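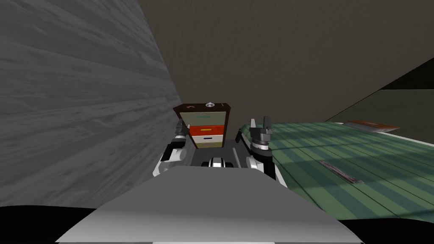

Caderno da bancada, maio, depois do almoço

Hoje foi dia de gavetas outra vez. A tarefa chama-se "abrir a gaveta de cima" e parece coisa de criança até uma pessoa se sentar com os dois comandos na mão e tentar fazê-la bem feita, sem solavancos, para o robô aprender alguma coisa de jeito. Estou a trabalhar na cena Plumano, a do corredor estreito, com a cómoda entalada ao fundo. Escolhi-a de propósito, porque na cena aberta já toda a gente apanhou o jeito e as demonstrações estão a sair todas iguais.

Primeiro, a contabilidade, para quem pegar nisto a seguir: o conjunto vai em 266 demonstrações aceites, já com as desta manhã. Deitei fora duas logo à partida (numa larguei o gatilho a meio do puxão, na outra esqueci-me de carregar em "gravar fim" e fiquei ali a pairar feita parva). As rejeitadas estão na pasta do costume, não apaguem! Quero usá-las para experimentar o filtro do Hemmin.

O arranque está melhor. Com a versão nova do Rullent, os braços já não dão aquele saltinho quando se engata a teleoperação, desde que se espere que as duas luzes do painel fiquem verdes. Se alguém engatar com uma delas ainda amarela, o salto volta. Já experimentei, escusam de experimentar também.
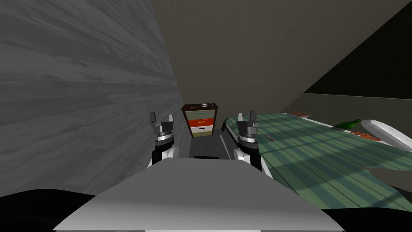
O que me custa mais nesta cena é o lado direito. Na parede da esquerda ainda vou tendo folga, mas à direita o braço passa rente ao pano de riscas verdes, e quando abro o cotovelo para fora sinto logo vontade de o encolher à pressa, e isso depois nota-se na trajetória. Ainda por cima há tralha em cima do pano, uma garrafa verde deitada, uma vareta comprida mesmo na borda, e eu distraio-me a olhar para aquilo quando devia estar a olhar para o puxador. Decidi uma regra para mim: cotovelo baixo até a pinça passar a esquina, e só depois subir. Fica mais lento mas muito mais limpo. Gostava que fizéssemos todos assim, senão o modelo vai apanhar duas estratégias misturadas e depois hesita no meio, como já nos aconteceu com o armário.

Outra coisa, o braço esquerdo. Nesta tarefa não faz nada, e a tentação é pousar o comando esquerdo na mesa. Não façam isso. O comando pousado treme, o braço treme com ele, e fica tudo gravado. Eu seguro-o encostado à barriga, com os dedos fora do gatilho, e chega perfeitamente. (Sim, cansa. Ao fim de uma série comprida já me doía o ombro e fui beber café.)
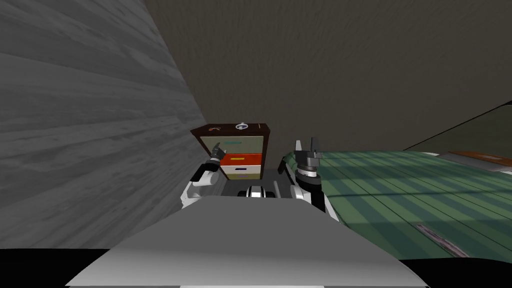
Depois do café mudei a ordem. Em vez de fazer a série toda seguida com a mesma posição inicial, passei a mexer um bocadinho na base entre demonstrações, um toque para a frente, um toque para o lado, sempre dentro da zona que marcámos no ficheiro da cena. Os grupos ficam com três demonstrações por posição, depois muda-se. Dá mais trabalho a anotar, mas acho que era isto que nos faltava. O Grullell, que treinou só com a posição fixa, falhava assim que se deslocava a base meio palmo, e a culpa não era do Grullell, era nossa, que lhe mostrámos sempre a mesma coisa.

Anotei também os tempos. Uma abertura calma leva-me cerca de 2 vezes mais do que uma abertura despachada, e mesmo assim prefiro as calmas. Nas despachadas a pinça chega torta e corrige no último instante, e a correção é tão curta que nem sei se o modelo a aproveita.

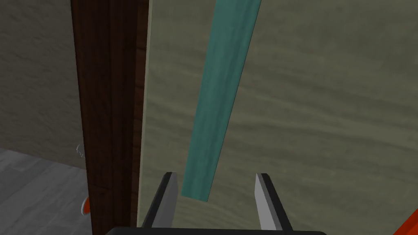 A aproximação final faço-a toda pela câmara da pinça, já desisti da vista de frente para isto. De frente perco completamente a noção da distância e acabo a empurrar a gaveta em vez de a agarrar. Pela pinça é outra vida: o puxador verde-azulado aparece-me de pé na imagem, com a ponta mesmo acima do vão entre os dois dedos, e a partir daí é só avançar devagar, a direito, sem rodar mais o pulso. O erro típico (meu, pelo menos) é querer fechar cedo. Tenho andado a dizer em voz alta "ainda não, ainda não, agora", e olhem que resulta, embora quem passe no corredor deva achar que enlouqueci.

Falta ver o puxão. O recuo devia ser feito com o braço e não com a base, mas as instruções do Hemmin não dizem nada sobre isso e há demonstrações antigas das duas maneiras. Por agora estou a usar só o braço e marquei as outras com a etiqueta "base", para as podermos separar no treino.

Para amanhã de manhã:
Rever as posições iniciais novas e confirmar que nenhuma põe o cotovelo dentro da parede.
Pôr a regra do cotovelo baixo na folha ao pé dos comandos.
Correr o filtro nas rejeitadas.
Carregar os comandos, o direito apitou duas vezes a pedir bateria e eu fingi que não ouvi.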